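Search this site
Type and press Enter

Cup Tidying Comes to the Break Room Table at Skistwood
Wed 26 May
2 min read
18 shares - 4 comments

The long argument over the white table at Skistwood has reached the stage where cups are being moved, which is further than most people on the second floor expected it to get.

The table was bought in November as a place to drink coffee. By spring it had become a place to plug things in. Power strips settled on the left-hand side, cables followed them, and anyone who wanted to put down a drink had to find a gap and defend it.

"I came back from lunch and my cup was behind a charger," said Marcelle Hamel, who has worked in the building for eight years and keeps track of this sort of thing. "I don't own a charger."

Under the arrangement agreed last week, cups go at the front, in a row. Anything with a plug goes to the left. The middle of the table belongs to everyone, a phrase that took most of a meeting to settle on and has already been read two ways.

Torben Janssen, who wrote the notice now taped to the door, had wanted the cups along the back. He was outvoted on the grounds that people would have to reach over everything else to get to them. He has taken it well, apart from the notice, which still says "back" in one paragraph.

Daithí Mulligan would like the cables dealt with first. He has asked for a cable tray from Korkska, the supplier that does the desks, and has been told one is on order. It was also on order in November.

The cups themselves have escaped criticism. They are small and white, and they hold so little coffee that Inès Brunet says she has given up on seconds and goes straight to thirds.

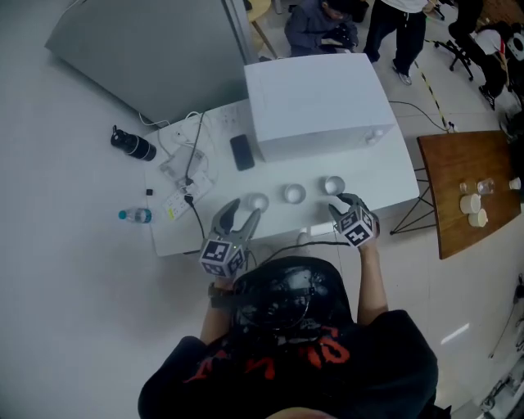

Vol. 8, No. 4 | Page 2

Three of the cups were out near the front edge when the table was photographed, in something close to a row. The left side was still power strips and a good deal of cable, black and white, some of it heading off the back. A water bottle with a blue cap had gone to the floor, where the new arrangement has no say.

Mulligan, shown the picture, said the row was fine and asked again about the tray.

Floors are expected to come up at the next meeting, along with the question of phones, which have no plug of their own but tend to lie down wherever there is space. Timothée Bodin has offered to draw a plan of the table to scale. Hamel has asked him to put the cups on it in pencil.

4 comments
Share this story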